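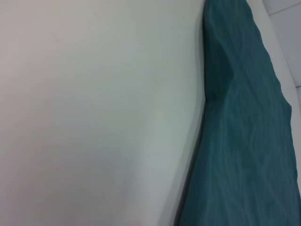 Man müsse doch nach so vielen Jahren kein großes Fest mehr machen, hat Suryani Jugah beim ersten Telefonat gesagt, aber ein Nachmittag mit Kaffee und dem Lied von damals, das wäre schon schön, und ob man dafür einen Antrag ausfüllen müsse.

Muss man nicht, und mit dieser Frage sind wir eigentlich schon mitten im Bericht.

Zwischenbericht an die Beyene-Stiftung
Projekt "Noch einmal Ja", Trisau
Stand: September

Liebe Förderinnen und Förderer,

als wir Ihnen im Frühjahr unser Vorhaben vorgestellt haben, Paaren mit kleinem Geldbeutel eine schlichte Feier zum Hochzeitstag oder zu einem runden Jahrestag auszurichten, war noch vieles ziemlich offen. Wir wussten nicht, wer sich melden würde, und wir hatten, das dürfen wir heute zugeben, auch noch keinen Raum. Beides hat sich inzwischen geklärt, und zwar schöner als gehofft.

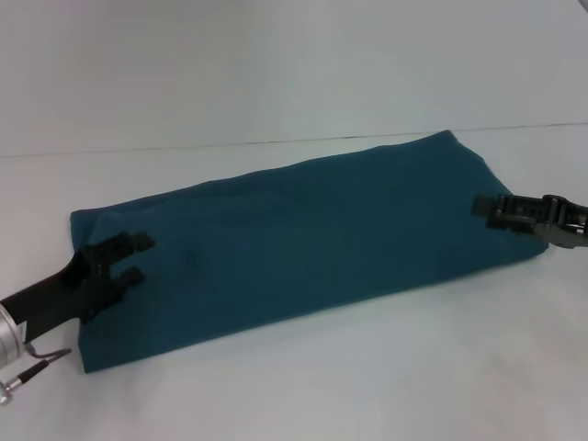

Valentin Tessier
Projektleitung "Noch einmal Ja"

Gemeldet haben sich bisher 17 Paare, von denen 16 in diesem Jahr feiern möchten. Ein Paar hat seinen Termin ins kommende Frühjahr verlegt, weil die Tochter dann aus dem Ausland zurück ist und dabei sein soll. Zehn Feiern liegen schon hinter uns. Die kleinste fand zu zweit auf einer Parkbank statt, mit Thermoskanne und einer Geigerin, die größte mit Kindern, Enkeln und einem sehr lebhaften Dackel im Gartenzimmer des Cafés Stemgate.

Das Stemgate ist überhaupt unser großes Glück in diesem Jahr. Yoon-hee Heo überlässt uns das Gartenzimmer an den Nachmittagen ab 15 Uhr ohne Miete, wir zahlen nur, was gegessen und getrunken wird. Im Antrag hatten wir noch mit dem Saal in Stasgate gerechnet, der uns dann wegen der Heizungsarbeiten abgesagt wurde. Damals war die Aufregung groß (ich erinnere mich an einige recht kurze Nächte), inzwischen möchte hier niemand mehr tauschen. Der Weg ist kürzer, die Toilette liegt ebenerdig, und der Birnenkuchen hat schon seine eigenen Anhänger.

Geändert haben wir den Ablauf. Ursprünglich sollte jede Feier eine kleine Rede, Musik und eine gemeinsame Tafel haben. Nach den ersten Terminen haben wir gemerkt, dass die Rede den meisten eher unangenehm war - wer so lange zusammen ist, lässt sich die eigene Geschichte ungern von Fremden erzählen. Jetzt fragen wir im Vorgespräch, was es geben soll, und halten uns daran. Manche lesen sich gegenseitig einen alten Brief vor, andere wollen nur tanzen. Slamet Sinaga führt diese Gespräche mit einer Geduld, um die ich ihn beneide, und kommt regelmäßig später nach Hause als geplant.

Auch an die Paare ohne Trauschein haben wir gedacht. Im Faltblatt stand anfangs nur "Hochzeitstag", und das hat einige abgeschreckt, die seit Jahrzehnten miteinander leben und nie auf dem Standesamt waren. Die Neuauflage spricht von "gemeinsamen Jahren", und prompt kamen weitere Anrufe.

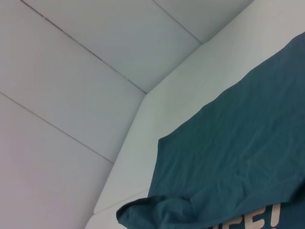 Petrolfarbener Stoff auf weißer Fläche

Zu den Mitteln: Von Ihrer Zuwendung sind bisher 2.400 Euro ausgegeben, zum größten Teil für Bewirtung und Musik, der Rest für Fahrdienste und den Druck des Faltblatts. Die Belege hat Sun-ja Yeon geordnet, sie gehen Ihnen mit getrennter Post zu. Die eingesparte Saalmiete würden wir gern für die Fahrdienste verwenden, denn mehrere Paare kommen ohne Abholung nicht aus dem Haus. Wir bitten Sie hierfür um Ihr Einverständnis, eine kurze Nachricht genügt uns.

Offen ist noch die Frage der Wintertermine. Das Gartenzimmer lässt sich bei Frost schlecht heizen, und Frau Heo prüft, ob wir in den vorderen Gastraum wechseln können. Sobald wir Näheres wissen, melden wir uns. Und falls jemand von Ihnen einmal nachmittags in Trisau ist: Kommen Sie auf einen Kaffee vorbei, wir stellen gern einen Stuhl dazu.

Mit herzlichem Dank und vielen Grüßen, auch von den Paaren
Valentin Tessier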